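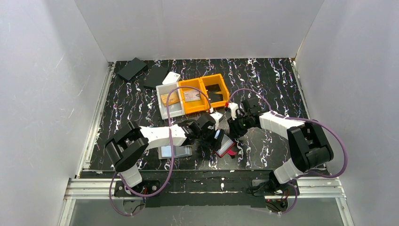

Part 2: Setting up your group rewatch

Okay, so you've got the Jedano app installed and you're signed in (if not, go back to Part 1, I'll wait). Now for the fun bit! My group is working through all four seasons of Zarkilus before the revival starts, and these are the settings we ended up with after plenty of arguing.

1. Open the Shows tab and search for Zarkilus. Two results come up. Pick the one with the season list, not the movie-length recap, which spoils who Queen Demchenko's father is in the first minute.

2. Tap New Room and give it a name. Ours is Groltovby Night, after the town where the vampires keep their court.

3. Set the room size. The limit is 50 people, but I'd keep it to 6 for your first try. The chat moves fast when someone gets bitten.

4. Under Episode Order, choose Story Order. Season 2 aired with its flashback hour in the wrong place, and it makes a lot more sense this way.

5. Turn on Spoiler Shield and have everybody enter the last episode they've seen. It hides chat messages about anything later than that.

Note: Spoiler Shield goes by the person who is furthest behind. If Baoshan Kong is on episode 3 (he usually is), the whole room gets the episode 3 version of the chat.

Caution: Don't switch to Air Order once the room is running. It wipes everybody's progress and you'll have to type it all in again. I've done it twice.

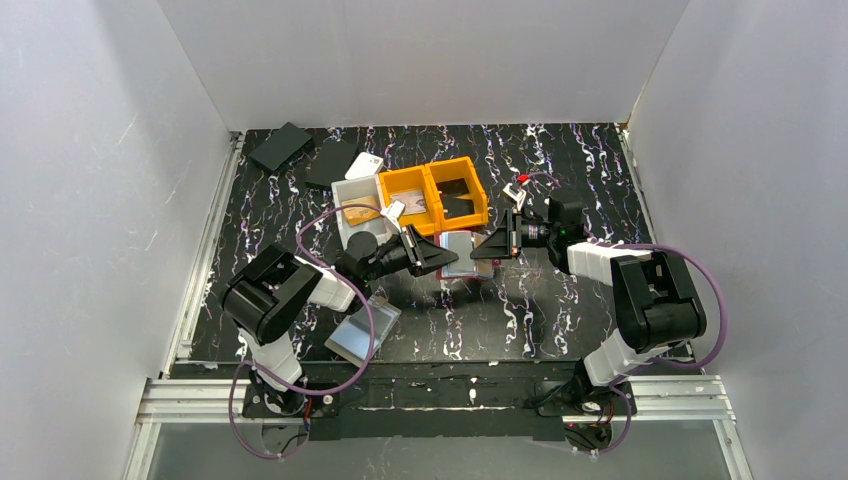
STARTING THE EPISODE

1. The host opens the room and taps Gather. Wait until each name turns green.

2. Check the audio language before you hit play. It sticks to whatever the host used last, so after I'd been watching the Korean dub with Jae-in Cho the whole room got it too!

3. Tap Play Together. There's a short countdown and then you're off.

4. If one person falls behind, have them tap Catch Up. Please don't pause the whole room for it unless it's the season finale.

Note: Season 1 has 16 episodes, and the last two were made as one long story. Queue them as a pair, and leave time for snacks in between.

Caution: Autoplay is on by default, and the preview for the next episode starts right over the credits. Anyone avoiding previews should turn it off in their own settings, because the host can't do it for them.

Saving your room's ratings and notes is covered in Part 3.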